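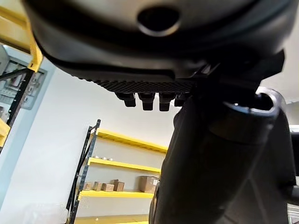

Yellow shelving on a black slotted upright, against a white wall.

The Case for Open Shelving in Shared Workrooms
By Yu-na Maeng
18 March 2023

The draft storage standard circulated to tenants of the Henare building proposes that open metal shelving be replaced with lockable cupboards before the end of April. The proposal deserves a fair hearing. It should nonetheless be declined.

Its principal argument is appearance. Cupboards present a uniform face to visitors, and the Skerkuvero annex, fitted out on that model, is undeniably neat. It is also a building in which staff routinely order supplies already held two doors away. A closed door conceals surplus as effectively as it conceals disorder.

Slotted uprights have a further merit. Shelf heights can be altered as holdings change, whereas the cupboards quoted by Jurkis have fixed interiors 50 centimetres deep. Small items will migrate to the back and stay there. The quoted price of $700 per unit, for 15 units, does not include removal of the existing shelving.

Colour should not be dismissed as a matter of taste. A bright yellow shelf shows its edge clearly to a person reaching up or bending down, and a gap in the stock is apparent from the doorway. Grey laminate offers neither benefit.

Certain materials do require a lock, and 4 cupboards would be sufficient to hold them. The remainder of the budget would be better directed to labels, wall anchors and an annual review of what is kept. Tenants are encouraged to make written submissions to the Clivik property office on that basis.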